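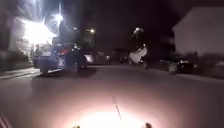
*Street after dark, brightly lit house on the left.*

# Evening jobs for the dark months – a running list

October again, so the clocks and the coats and all that. These are the things we do in the house once it's dark by dinner. No order. I add to it when I remember.

## Outside lights

- Wipe the porch light cover before you buy a stronger bulb. Warm water, drop of dish soap, dry it completely before it goes back on. Power off first, and let the bulb cool.
- Warm bulbs by the door. 3000 on the box (that's the K number) is what we settled on. Bought 5000s once, took them back the next morning.
- Timer on the hall lamp. Check it after a power cut, the cheap ones lose the time.
- Flashlight lives on a hook by the back door. Not in the drawer. Drawer is where flashlights go to die.
- Take batteries out of anything you won't use till spring. If one has already leaked, the white crust comes off with a cotton swab and a bit of vinegar. Gloves.

## Cloudy headlights

Did both cars last fall. Toothpaste sort of works but it doesn't last, so skip it. What I do now:

1. Wash the lens and dry it.
2. Tape off the paint all the way round. Two layers. I went through one layer and into the fender, so two.
3. Wet sand with 1000 grit, side to side, keep it dripping.
4. Same again with 2000 grit. It will look worse. Keep going.
5. Polish with a soft cloth till it's clear.
6. UV sealer, thin coat, leave it alone till it cures. Read the can for how long.

The sealer matters. I left it off one side the first time and that side was yellow again by summer. Kit from Preslow Hardware was $39, and half of it was sandpaper I already had, so look in the garage before you go. 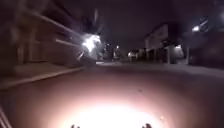 Inside of the windshield next, while the bucket's out. Everybody does the outside and forgets the inside. That greasy film is what makes glare so bad at night. Glass cleaner on the cloth, not on the glass, or it runs down into the dash. Then a second dry cloth. Microfiber, and don't wash it with fabric softener, softener leaves the same film you're trying to get rid of.

## Drafts

Stick of incense held near the window frame. Smoke moves sideways, there's your draft. Mark the spot with a pencil or you'll forget it by the time you find the foam tape. Keep it well clear of the curtains!

Lesia Maksymiv over on Bovden Lane uses rolled towels inside an old pair of tights for the bottom of the door. Ugly, works great. I put rice in mine to weigh it down and then we had a mouse, so – sand.

Sticky window? Rub a candle stub along the track. Dry soap does it too.

## Kitchen, after dinner

- Soak the oats pot right away. Cold water, hot water just cooks it on.
- Burnt pan: baking soda, an inch of water, simmer ten minutes, scrape with a wooden spoon.
- Soup goes in shallow containers to cool, then fridge. A big deep pot stays warm in the middle for hours.
- Onion smell on the cutting board – salt and half a lemon, rinse.
- Sharpen the one knife you really use. The other ones can wait, they've waited this long.
- Label the freezer bags BEFORE you fill them. Pen won't write on a wet bag. I have three bags in there now that are either chili or plum sauce.

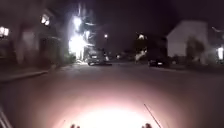
*Looking down the road, parked vehicles farther along.*

## Entryway

Boot tray with gravel in it. Snow melts down into the stones and the boots dry off on top. Mine is a baking sheet that warped, free.

Salt stains on leather: equal parts white vinegar and water, dab, don't rub. Stuff with newspaper and keep them off the radiator, the soles crack. Ivan Dovhaniuk at the shoe repair in Trerkstead told me that and then charged me for new soles anyway.

Wet gloves go over upside down jars, they dry from the inside. Hats on the banister.

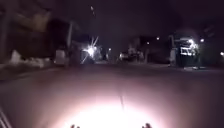 Squeaky front door is nearly always the top hinge. Pull the pin, wipe off the black gunk, rub petroleum jelly on it, tap it back in. One pin at a time so the door stays up. WD-40 quiets it for a week and then you're back out there with the can.

Lock stiff in the cold? Graphite powder, a tiny puff. Oil collects dirt and then it's stiffer then before.

## Still to try

- Reflective film behind the radiators
- Sewing the lining back in the brown coat (needs heavier thread)
- Beeswax on the drawer runners
- Whatever that noise in the dryer is. Probably a coin. Check the drum vanes first, then the lint housing.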